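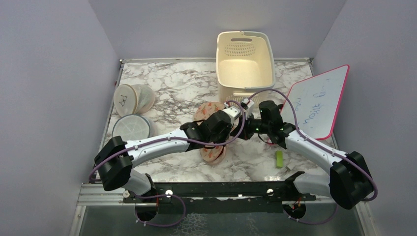

Two robot arms over a marble-patterned tabletop.

1. I finished The Bisholm Ledger last night. 248 pages, Fletum Press, a first novel by Mahlet Demissie. I have a problem with the sticker on the front that says "based on a true diary," so this is going to be a thread.

2. Quick setup for anyone who hasn't seen it around. It's 1871, a canal town called Sevbridge, and a lockkeeper's widow keeps the toll accounts after her husband drowns. She starts noticing boats in the book that never passed the lock. That's the plot and it's a pretty good one.

3. The publisher's copy says Demissie worked from a diary kept by the real widow, passed down in the Chung family and "reproduced here in part for the first time." The parts in question are the italic bits at the top of each chapter.

4. I read a lot of these. Found diary, trunk in the attic, letters behind the wallpaper. I don't mind it as a device. People have been doing it for as long as there have been novels. I mind it when the back cover uses it to sell me a fact.

5. First thing that bothered me: page 31. The diary entry has the widow complaining that her brother is "stressed" over money. In 1871. I can believe a typesetter slipping, or an editor smoothing a word. But the copy says reproduced. Smoothed is a different claim.

6. Second thing, page 58. She describes the weather on the day of the drowning as the hottest of the spring, and then the chapter has ice along the towpath three days later. Springs can do that, fine. But the diary entry and the chapter were supposed to come from two different people writing well over a century apart, and they share the same slightly odd phrase for the light on the water. "A buttered light." Both of them.

7. Someone will say Demissie borrowed the phrase on purpose. Maybe! I'd do it too if I had a real diary with a line like that in it. Then put it in the author's note.

8. About the author's note. It's 2 pages long. It thanks her agent, her sister, a writing group and a bakery. It mentions the diary in one sentence, in which the diary is called "the inspiration for these pages." Inspiration. The sticker says based on. The flap says reproduced. Three strengths of the same claim on one object and I'd like somebody to pick.

9. The book's good on money, by the way. The way the toll ledger works, how you could hide a boat by splitting its tonnage over a couple of lines, who would have to look the other way. I believed all of that. I'd have believed it with no diary at all.

10. It's also good on the mother-in-law, who is awful and gets the best scene in the book, the one with the goose. No spoilers. Read it for the goose.

11. Less good: the romance. A surveyor turns up on page 102 with nice hands and no other qualities. He leaves on page 190 and I didn't notice until 204. 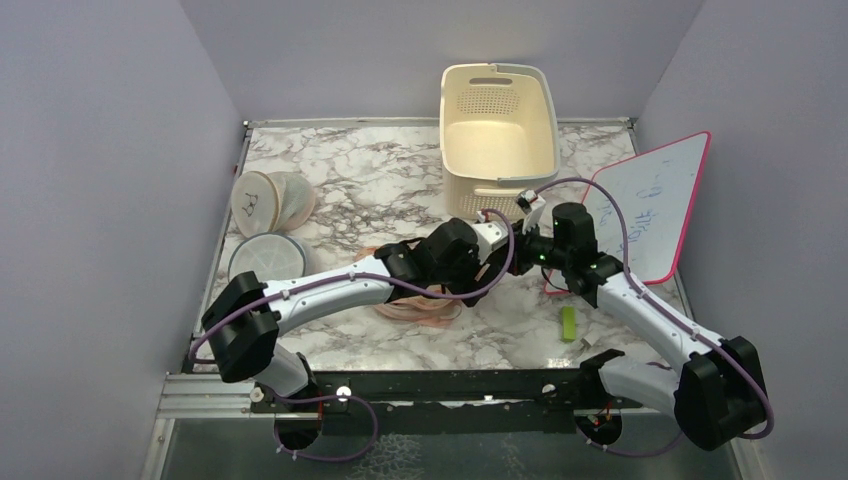 Arms and basket, marble top.

12. OK, back to the diary. A few of you have asked in replies whether I'm being unfair to a small press. Could be. Fletum printed 500 copies in the first run and I doubt anyone there has a research department. I'm not asking for a facsimile. I'd settle for one line saying where the thing is kept.

13. What I can find: nothing under the widow's name in the two library catalogs I know how to search. That proves very little. Family papers sit in drawers forever. Half of what gets written about small towns comes out of drawers.

14. What I can also find: an interview from October, on a podcast I won't link since the sound is terrible. Demissie is asked straight out how long the diary is. She says, "It's longer than you'd think," and then talks for four minutes about her grandmother's cooking. Charming answer. I played it again to check I hadn't missed a number.

15. I don't think she's a liar. I want to be clear about that before somebody screenshots half of this. I think it's possible there's a real document, a few sheets, maybe household accounts with some remarks in the margins, and that it grew each time a new person wrote copy about it.

16. That happens. A novelist tells an editor "my friend's family has this old account book." The editor tells marketing there's a diary. Marketing tells a printer to make stickers. By the time it gets to me in a bookstore there's a whole widow talking.

17. But if that's how it went, the italic sections are Demissie's own writing and she's being robbed of the credit for it. They're the best prose in the book! The one before chapter nine, where she's counting candles, is better than anything the surveyor gets near.

18. Which leads to the thing I keep chewing on. Would I have liked those sections as much if I'd known? I gave them a lot of slack because I thought someone had lived them. The candle page hit me hard. Reading it again this morning as possibly fiction, it still worked, but I was admiring it instead of feeling bad for her.

19. So the sticker did do something to my reading, and I resent it a bit. It bought sympathy on credit.

20. A reader in replies says all historical fiction does this and I should grow up. Okay. I've read plenty that invent from top to bottom and say so. I've read one with an afterword longer than its last chapter, where the author listed every real person she'd moved, killed early or married off. I trusted her more on the stuff she made up, because I knew where the edges were.

21. Same reader says nobody buys a novel for the afterword. True. I don't buy cereal for the ingredients either, and I still turn the box around.

22. Small detail for the canal people, who have found this thread, hello. Yes, I saw the lock gate problem in chapter four. Yes, they'd be opening it against the water. One of you has sent me 1,980 words on it. I read them all and I think you're right, and I also think the widow has bigger troubles.

23. The canal person's point is better than I gave it credit for, so let me do it properly. If the diary were a working lockkeeper's household record, whoever wrote it would know which way the gate swings. The mistake is in the italic part. A woman who'd lived beside that gate for years wouldn't get it wrong. A novelist working from photographs easily could.

24. That's the strongest thing anybody's got, and it isn't mine. It's still a gate. Tired people write down wrong things at the end of the day. I've put the wrong year on checks well into spring.

25. Where I am now: I'd put the italic sections down as written by Demissie, with some real scrap of paper somewhere behind them. If a page of it turns up, or the Chung family says "we have it, here's what it looks like," I'll post that here and pin it on top of all this grumbling.

26. I emailed the press at lunch. Polite, four lines, asked where the diary is held and whether the extracts were edited. The auto-reply says they're at a book fair. I'll give them time. If they answer I'll quote the answer in full, including any part that makes me look silly.

27. Meanwhile two separate people have told me they ordered the book because of this thread. Good. Take the sticker off first and see if you read it differently from me. Mine left a gummy ring on the lockkeeper's hat.

28. Getting the same thing in my messages over and over, so I'm putting it here once and then going to make dinner.

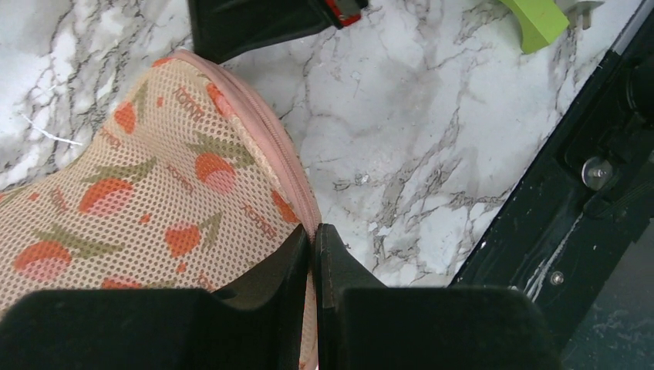
Is The Bisholm Ledger worth reading if the diary turns out to be made up?

I'd still read it, for the toll fraud, the mother-in-law and the candle page. Skim the surveyor. Treat the italic sections as part of the novel until the press says where the diary is kept.

29. Adding one more because I forgot. The map at the front has Sevbridge on the wrong bank compared with chapter two, where she crosses the footbridge going east to get home. Canal people, please be gentle with me, I've only checked it against one chapter.

30. They have checked it against all of them. It's the map.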